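Kids' national park passport – worth it with a 5 year old?

fellside_mum
Posted 24th November
Thinking of doing the Coturmont park with ours in February half term. They do a stamp book thing, 12 stamps round the trails and you get a badge. Anyone done it with little ones? Staying Stoneck side, cottage not booked yet.

Tarnhopper
Did it last year. Great fun but NOT in February. Three of the stamp huts were shut and the top road had snow on it. Ours got nine and sulked all the way home.

pegleg_pete
Disagree with above, winter is the best time. No queues, car park free. Just ring the visitor centre first and ask whats open. Stay in Skumthorpe though – Stoneck is pretty but there's no shop.

fellside_mum
No shop at all?? Hmm. This is the cottage we were looking at 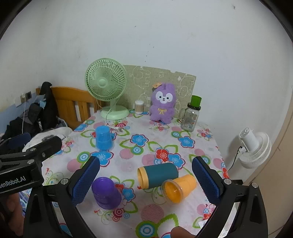
Table by the wall, green fan at the back

Sleeps four, dog allowed. Waiting to hear about heating.

Tarnhopper
Love the tablecloth. Ask about the heating twice, some of those places are freezing.

quietcarriage
There IS a shop in Stoneck, Dönmez on the corner. Bread, milk, decent pasties. Shuts at 3 out of season tho.

pegleg_pete
Thats a cafe

quietcarriage
Cafe with a shop in the back. Been in it plenty.

Tarnhopper
Anyway, the stamps. Lake loop is best for short legs, up to 15 minutes between huts. Skip the quarry one, steps are horrible. Take your own ink pad, half of theirs were dried out.

fellside_mum
Ink pad, good shout. Will ring the vistor centre tomorrow and report back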